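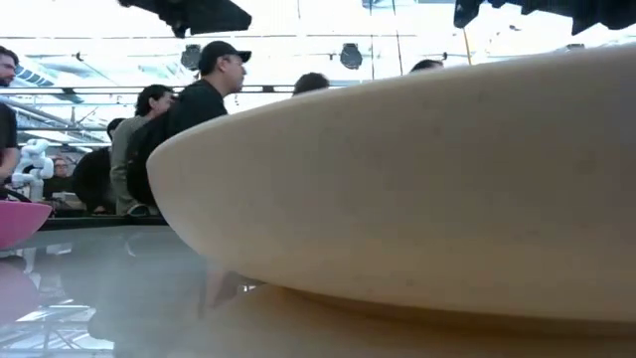
What should a first equipment budget for a robot arm cover? It should cover the arm, the gripper, spare fingers, the table, the floor markings, staff training and two years of service, all entered as separate lines.

Planning > Equipment > Talks
Agenda Speakers Notes Contact
February 14, 2022
By Rodica Hodoroagă

Opening. Thank the hosts at Plelta. State that the figures are for one station handling tableware.

Slide 2. We received quotations from Nunow and Brarkix. The Brarkix quotation leaves out spare fingers, priced at 1177 for a set. Read the figure slowly and pause for questions.
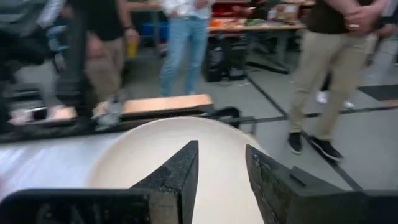 Slide 3. Floor space is the cost most often left out of a plan. Our request allows 16 square metres for each station. Point to the black tape on the grey concrete, and to the shoe placed on the line. Marking of this kind belongs in the budget under site preparation. Ask the audience who pays for it in their own department.

Slide 4. Delivery is quoted at 11 weeks. Orders must therefore be approved in good time for a start in June. Abla Moussa will take questions on leasing.

Close. Refer to the handout for the service terms.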